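Color and Still Life for Beginners -- Class Handout
Tsung-han Hsiao, Basmont Community Art Room

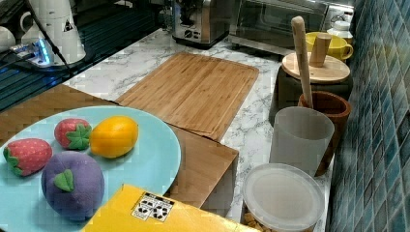 Handout 4, page 1 of 3

Okay, so last time we did value (lights and darks) and I promised you color this time, and I know a few of you have been waiting for it since the first night. I typed these notes up the way I talk, so forgive the wandering. You don't need to memorize anything. Read it once before class and then keep it next to your palette.

Local color first

Local color is the color you would say out loud if I asked you. A strawberry is red, a lemon is yellow, a plum is purple. It's what you'd tell a kid. And it's where most of us get stuck, because we reach for the tube called red and fill in the whole strawberry with it, and then wonder why it looks like a sticker. I did this for years! I have a whole folder of stickers at home.

What your eye gets is local color plus the light plus whatever is sitting next door. Put a red thing on a light blue plate and the underside of the red thing picks up a little of that blue. It's usually a tiny bit, and it will be duller than you expect. Look for it where the object almost touches the plate.

Warm and cool

You'll hear people say red, orange and yellow are warm and blue, green and purple are cool. Fine as a start. But there are warm reds (they lean to orange) and cool reds (they lean to purple), and you need one of each or your mixing is going to fight you. Same for yellow, same for blue. So that's six tubes plus a white, and please don't buy the set of 80. I bought the set of 80. Most of them are still full.

If you want a good purple, use the cool red and the blue that leans toward purple. If you use the warm red you're sneaking yellow in, and yellow and purple cancel each other out, and you get brown. Brown is lovely, only you probably didn't want it right then.

Opposites

Red and green. Yellow and purple. Blue and orange. Set them side by side and both look stronger. Mix them together and both go quiet. That one fact will get you through half the problems you run into. Is your green leaf screaming at you? Touch of red. Is your yellow too lemony in the shadow? Tiny touch of purple, and I mean a corner of the brush, not a scoop. Please don't darken yellow with black. You get a sort of olive (try it once so you know it when you see it).

Paper

I've had a lot of questions about paper. For class we use the 140 pound cold press, the pad with the gray cover that Peeters carries. It buckles a bit when it's very wet but it will take scrubbing. The cheap Fikik pads are all right for color charts and for testing mixes, and I'd go through those without guilt. Don't paint anything you care about on them.

The chart exercise (do this before next class)

Draw a grid, six across and six down. Write the names of your six tubes along the top and again down the side. Each square gets the mix of its row and its column. Try for an even mix of the two, and keep your rinse water clean -- I change mine twice per chart, more if I've been in the blues. Let it dry all the way before you judge it. Watercolor dries lighter, every time, and it fools me still.

My own first chart took an entire evening in December and I was cranky for most of it. But it's taped inside the cupboard door and I look at it every week.

Then the setup exercise

Pick three or four small things in different colors and put them on one plate. Real fruit is nice but it goes soft, so use whatever holds still. Put a lamp on the left. Now squint until the edges go fuzzy and ask which thing is darkest. Usually it's the purple one, but check. Paint only flat patches, no details, no seeds, no leaf veins. Give yourself 20 minutes and stop when the timer goes, even if you hate it.

Bring both sheets, the chart and the patches, and we'll pin them up along the back wall.

Odds and ends

We're in room 429 again, not the big one downstairs. The sink is slow, so start rinsing your brushes a few minutes before the end. If you lost a size 8 round with a chewed handle, it's in my jar.

Page 2 has the blank grid and page 3 has the color wheel to fill in. Use pencil on the wheel first.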